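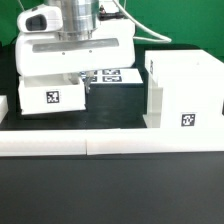

Open white box, marker panel on its dark block, and the stepped white structure at right, all on the black tabletop.

Lastska Packing Bench - progress report to the Flikex small projects fund
Period: second quarter of the grant, ending November
Prepared by: Kheri Mrema

1. Where we are

The short version is that the bench layout is settled, the printed markers are settled, and the budget is mostly settled. The long version has a table in it, which Dennis Wanyama keeps and will send on request.

You asked last time for fewer adjectives and more progress. We have tried to oblige. The original plan had four white pieces on the table. We now work with a smaller set: an open-topped box, a flat panel raised on a dark block, and a large stepped piece with a tall back. The fourth was a lidded tray that nobody liked handling, and it has been retired to the shelf over the sink, where it holds pens.

2. The black tabletop

Our first table was white. White boxes on a white table look very elegant and are very hard to find the edges of, as two reviewers pointed out before we did. The black top arrived from Turnalero in the first week of the quarter. It shows every speck of dust, so wiping it down is now on the morning list, between opening the blinds and arguing about the radio.

The drawback is that dark things vanish on it. The block under the panel is a fair case: people reach for the panel and forget that it stands on something. We considered painting the block yellow. Dennis objected on grounds of taste, and the motion failed by one vote to one.

3. Markers

The square black-and-white markers are now printed in house. The box carries one on its front face, and the raised panel carries four in a two-by-two grid. We reprinted the whole set once, after finding that the office printer had been quietly scaling every page to fit. The total came to 118 markers, counting the undersized ones, which are filed under lessons.

Placement on the stepped piece took longest. A marker on a side face is fine until you stand in the wrong spot, at which point it becomes a thin dark strip and of no use to anyone. We have written the standing positions into the layout sheet.

4. Layout trials

We ran 21 layout trials against a target of 24. The three missing ones fell in the week the heating was off, and we would like to do them next quarter at no extra cost. The present arrangement puts the open box on the left, the panel behind it and slightly to the right, and the stepped piece on the right side. It won mainly because it leaves room to get into the box without knocking the panel, a low bar that earlier layouts did not clear.

5. Money

Budgeted for the quarter: $4,000. Spent: $3,000, nearly all of it on the tabletop and the box blanks from Jatoi. We ask to carry the remainder forward. Part of it will go on a second open box, as the first is showing its age at the corners.

6. Next quarter

Finish the three outstanding trials.
Fix the panel to its block so that the two travel together.
Agree on a color for the block. Dennis has been asked to bring samples.
Send you the layout sheet in a form that prints at the correct size.

If you would like to visit, Tuesday mornings are best. The table will have been wiped.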